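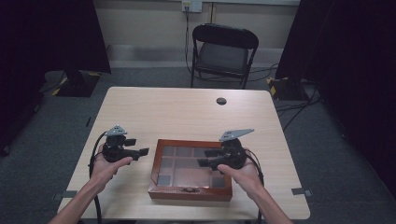
2 min read

Kellholm Collectors' Fair returns to Matar Hall this July with up to 100 tables

KELLHOLM – The Kellholm Collectors' Fair will be back at Matar Hall on a Saturday in July, and the organizers would dearly love to see every button hoarder, stamp sorter, shell gatherer and marble keeper in the county come through the doors. The fair runs from 9 a.m. until late afternoon, with up to 100 tables spread over the main hall and the long room behind it. Admission is $4, and children get in free with a grown-up.

People who came last summer will remember how warm and crowded it got by lunchtime, and how hard it was to get near the mineral tables at all. This year the aisles are wider and the minerals have moved to the long room, where the light is better anyway. The tea counter has moved too, and now stands just inside the side entrance, so you can sit down with a slice of something before you've even started looking.

"My grandmother kept buttons in a cookie tin, and I must have tipped that tin out on the rug every rainy day of my childhood," said Ross Ogilvie, who has run the fair since it outgrew the library basement. "I still have them all, and I still couldn't tell you what half of them came off. That's really who we put this on for – the people with a tin, or a drawer, or a shelf in the garage that the family has been asking about."

New this summer is a morning of short talks on storing and showing small things at home, sponsored by Dreltenby, the framing and case shop on Skallano Street. Jade Cropper from the shop will cover lids and latches, how to choose a compartment size when your collection won't stop growing, and where in the house to put a case if you'd like your labels to stay readable.
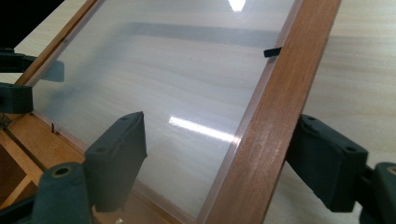
"People come in with something lovely that has been in direct sun for years, and it breaks my heart a little," said Cropper. "Most of it comes down to picking the right wall, and perhaps a different lid. Bring your box along on the day, even if it's a homemade one, and we'll have a look at it together."

The talks begin at 10 a.m. and no booking is needed, though chairs do fill up. The swap table opens at 2 p.m., and anything small enough to carry in one hand is welcome there – no money changes hands, and children go first.

Last year's fair drew 2,000 visitors, among them a good many who went home with more than they had planned to. Tables for this year can still be reserved at the Dreltenby counter or at the Matar Hall front desk. Parking is free behind the hall, and the side entrance has a ramp.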